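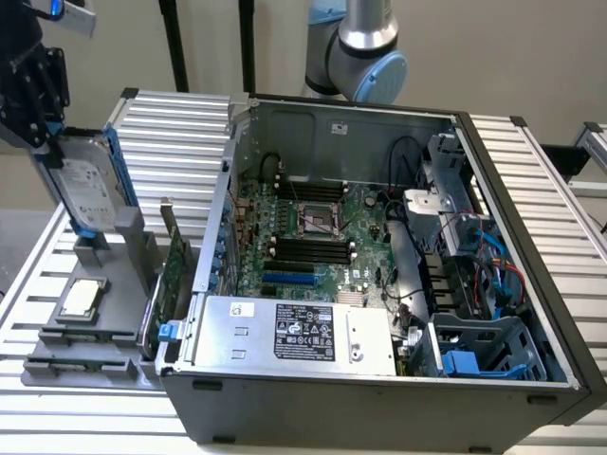 The office computer has no natural death. It gets slower, it gets moved to reception, and one morning it is in a cupboard with a Post-it on the lid saying "works??" Most people I know own at least one machine in this condition and have no plan for it. Dinesh Mathur has a plan, and it starts with laying the thing on its side and taking off the panel. With a Dell tower opened up like that you begin to see why he is fond of them. The parts meant to come out have been done in blue — the caddy on the hard drive, the tabs on the expansion slots, another tab at the end of the power supply — so that even a magazine writer can tell where to put her thumb.

Mathur runs Fustel, a repair and parts business behind a tile showroom, and in the year to March it stripped 1,850 desktops. "People think it's the gold," he says. "Mate, it is not the gold." It is memory, mostly, and power supplies, and the processors, which he treats with the tenderness other men keep for sourdough. An empty socket makes him nervous. He told me 3 times not to touch the pins, and I had my hands in my pockets.

The good parts go back into refurbished towers, sold under the name Bromska for $134 with a keyboard you will want to replace. The rest is sorted by colour and sent off to be shredded. My own contribution, a tower that had served as a plant stand since the last federal election, yielded 2 sticks of memory and a quantity of grey fluff he asked me to take home.

I asked whether I should feel bad about the plant stand. He considered it for longer than I liked.

"What sort of plant?" he said.

Search stories, recipes, places

Comments

Rana: Ours still runs the payroll. Please don't print where we are.

trosex_fan: $134 is fair. The keyboard is worse than she says.

Old Sparky: Wipe the drive BEFORE you drop it off. Ask me how I know.

Contact the editors | © June 2021 | Back to top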